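Why Is the Fridge Cold? (and why you shouldnt stand there with the door open)

Kitchen Science for Kids, page 5

OK quick one. You want a snack. You go to the fridge, you open it, you stand there. You look at the cheese. The cheese looks at you. Somebody yells "Shut the door!"

Why do they yell? What's the big deal? It's a box with cold in it, right?

Well – no. There is no cold in it. Cold isn't a thing you can pour into a box. Cold is what you call it when a lot of the heat is gone. So a fridge is a box that heat keeps getting pulled out of. Heat goes out, and what's left feels cold. Weird but true.

Where does the heat go?

Out the back, mostly. Or underneath, or the sides, depends on the fridge. Put your hand near the side of a fridge that's been humming for a while (ask first, and don't go poking behind it). Some of them feel a little warm. That's heat from your milk! And from the leftovers, and the air, and everything else that was in there.

How does it get from the milk to the outside? There are thin pipes. Inside the pipes there's a special liquid that loves to turn into a gas. When it turns into a gas it grabs heat from the inside of the fridge. Then a pump (the big word is compressor) squeezes the gas, and squeezing makes it hot. The hot gas goes through the pipes on the outside, lets the heat go into the kitchen, and turns back to liquid. Then around again. And again. All day, all night, while you are asleep.

The hum you hear is the pump. When it stops humming it's having a rest. When it hums again, the inside got a bit too warm and it's back to work.

Try this: wet hand test

Wet the back of one hand. Leave the other one dry. Wave them both. Which one feels colder? The wet one. The water is turning into vapor, and it takes heat from your skin to do it. Same trick as in the pipes! Your hand is a tiny fridge. Sort of.

So what happens when the door is open?

Cold air is heavier than warm air. Open the door and the cold air slides down and out, like water out of a tipped bucket, only you can't see it. Stand there in bare feet and you can feel it on your toes. Meanwhile the warm kitchen air goes in at the top to fill the space.

Now the fridge has a pile of warm air to deal with. So the pump has to hum longer. That uses more electricity.
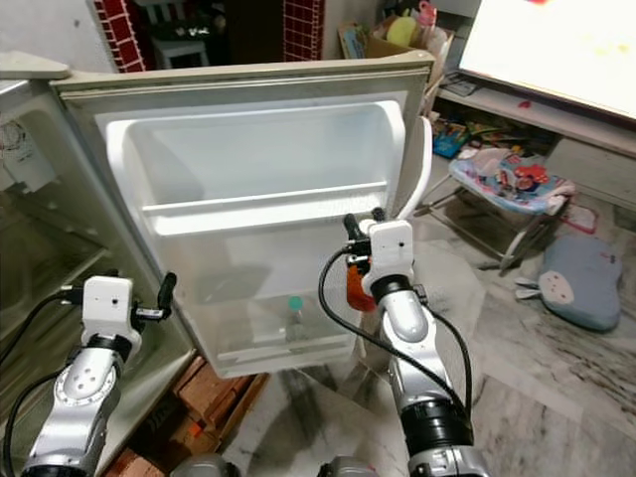

And there's water in that warm air too. You can't see that either, but when it touches something cold it turns into little drops. That's why a jar sometimes gets foggy if you leave the door open, and why your glasses get foggy if you stick your face in (don't stick your face in).

The door is the warm part

Here's something a lot of grown ups don't know. Not every spot in the fridge is the same. The door is usually the warmest part, because every time it opens, the whole door swings out into the kitchen and takes its food along for the ride. The shelves stay home.

So what goes where?

Door – things that don't mind. Ketchup, mustard, jam, pickles, juice. Little bottles and jars like it there, and the bins stop them from falling over when the door swings.

Shelves – milk, yogurt, leftovers with a lid on. Yes, milk. Lots of fridges have a big space in the door and people put milk in it, but milk keeps longer on a shelf.

Bottom shelf – raw meat, in a dish. If it drips, it doesnt drip on your cake.

Drawer – vegetables and fruit. The drawer keeps the air a bit damp so lettuce doesn't go floppy.

Counter, not fridge – bananas. They go brown in there. Bread dries out. Potatoes get strange and sweet.

Why does food need to be cold anyway?

Germs. Tiny living things, way too small to see, and they are on nearly everything. Most are no trouble. Some of them make food go bad, and some can make you sick. In a warm room they eat and split in two, and those split in two, and so on. In the cold they get very very slow. They don't die! They just slow down. So food in the fridge still goes off, only it takes days and not hours. That's why you sniff the milk.

The Pravness school experiment

Kids at Pravness school did a good one last March. Two slices of the same cheese, two closed bags. One bag in the fridge, one on the windowsill. Look every day, draw what you see, never open the bags. After a week the windowsill one had fuzz on it. Green fuzz. The fridge one looked like cheese. Both bags went straight in the trash, still closed. You can do this at home if a grown up says ok – write the start day on the bags so no one makes a sandwich.

Does it matter how full it is?

A bit. Food and drinks hold their cold much better than air does, so a fairly full fridge doesn't warm up as much when you open it. But don't jam it! Air has to move around between things. If you stuff every shelf, the stuff at the back may freeze and the stuff at the front gets warm.

And never put a steaming pot of soup straight in. All that heat lands on the food next to it. Split it up into small dishes first, they cool faster, then in it goes.

How to be fast at the fridge

Think first. What do you want? Say it out loud if you like. "Yogurt."
Open.
Grab.
Check nothing is leaning on the door bin or poking out of a shelf.
Close. Push till you feel it grip – there's a rubbery strip around the door, with a magnet inside, and it holds the door shut by itself.

Paper test: close the door on a strip of paper and pull gently. If it slides right out with no tug at all, the seal may be dirty or old. Wipe it with a damp cloth and try again. Crumbs and sticky jam are the usual problem.

Words to know

Compressor: the pump that squeezes the gas. Makes the hum.
Vapor: water (or something else) when it's a gas.
Seal: the rubbery strip round the door.
Germs: tiny living things. Slow when cold.

Next page: why ice floats, and what the freezer does to a grape.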